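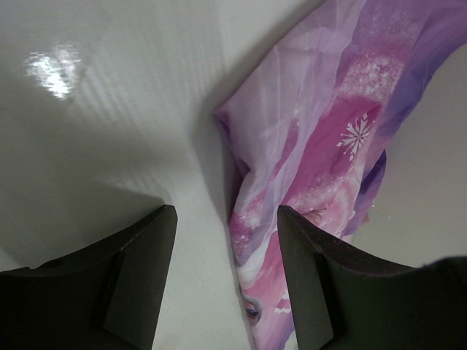

主题:Re: [Navska 社团] 双臂展开软料,还要不要报这一项

大家好!

拖了几天才回,期末作业实在太多(你们懂的)。先说结论:我想报,而且想两项都报。Pimentel 邀请赛的规则我又翻了一遍,软料项目是把揉成一团的料子拎起来、展开,再放到桌子靠里的位置,桌上的餐具不能碰歪。听着简单,做起来手心冒汗!

Jekix 那套遥操作程序我已经换到新分支了,左右两臂的延迟终于对齐,之前左边老是慢半拍,练得人想摔手柄。我目前攒下来的录制是 229 条,其中有不少得删,后面细说。

### 抓角

我现在的习惯是先让一只手去找角,另一只手等着,别同时下去抢。两边都捏住上角以后慢慢往外拉,拉到上沿还留一点点弧度就停。绷太直的话,料子很容易从指尖滑出去,我至少吃过 9 次这个亏,次次都是贪那最后一下。

还有高度。下摆有长有短,最低的那一截才是要盯的,别只看中间。我建议大家抬起来以后先停一口气,看一眼下摆和杯子、盘子的关系,再往里送。

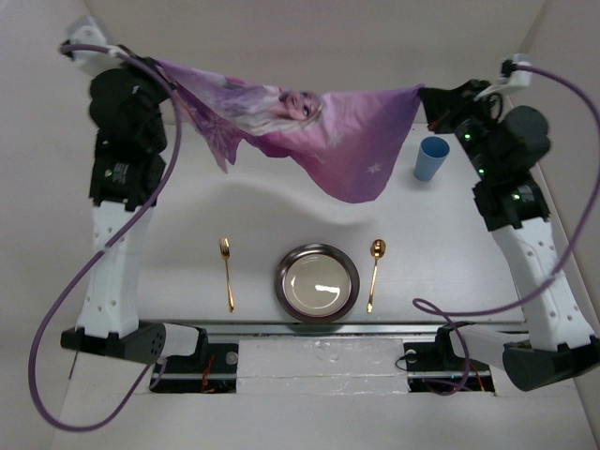
### 单手夹的时候

有些同学喜欢先用一只手夹着边拖,拖平一点再换双手。这个办法我试过,省时间,可是夹得浅的话全靠指尖那一点点,手腕一转就没底。我的录制里这种片段最乱,同一个动作三种夹法,拿去训练估计模型也糊涂。我打算统一成夹深一点再抬。
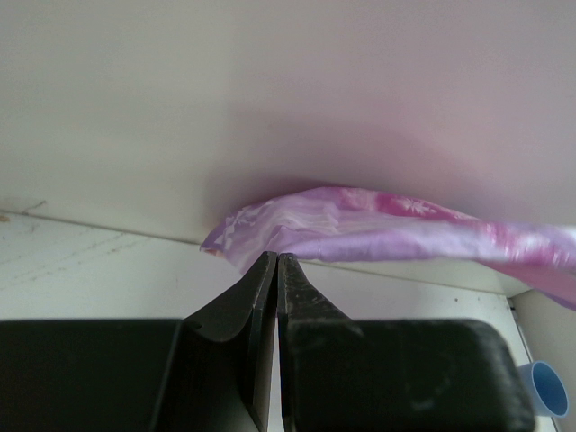
1/18/20,列表上有位同学写道:

> 我不太赞成统一夹法。比赛时料子怎么揉是裁判说了算,要是训练数据里全是夹得很深的情况,遇到只露一个小边的团就傻眼了。我宁可留着浅夹的片段,单独打个标签,以后想用就用,不想用就筛掉。另外,每条录制能不能限在 30 秒以内?现在有些人中间停下来想事情,回放看得我都要睡着了。

标签这个主意好,我收回"统一"两个字!浅夹的就叫 shallow,全小写,别再有人写中文标签了,上次导出的时候乱码害我熬到半夜。时长限制我也同意,不过新来的同学先放宽一点,等手熟了再卡。

### 布置和走线
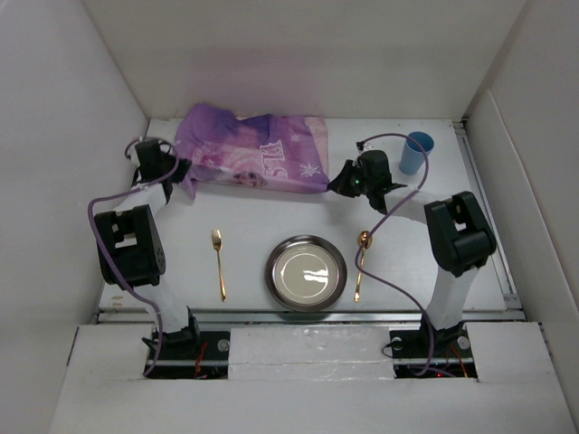
Clendley 那边的实验室下学期还能借给我们用,钥匙规矩照旧。我想趁换学期把走线的要求写进开机清单,这件事从 11 月说到现在一直没动。最明显的就是右臂那根紫色的线,直接从勺子上面搭过去,手臂一伸一缩,勺子被蹭歪了算谁的?规则里可没写线碰的不算。我的想法是在上臂那段多加一个线夹,把下垂的那圈收短,左臂也照着来一遍。收太短又会拽住手腕,所以夹好以后请把手臂伸到最远处试一遍再锁。

餐具的位置也顺便定一下:叉子放左边,勺子放右边,尖头和勺头都朝里墙,杯子靠右后方。每次开录前对一遍。

报名表我先填了,队员那一栏还空着,想上场的直接回这封信。目前有意向的近 17 人,肯定要排班,早晚两档都行的请注明一下,我好画表。会改 Jekix 键位的同学也请吱一声,右手那个松爪键离急停太近了,我已经误按过好几回……

回头见!

Navska 社团 软料小组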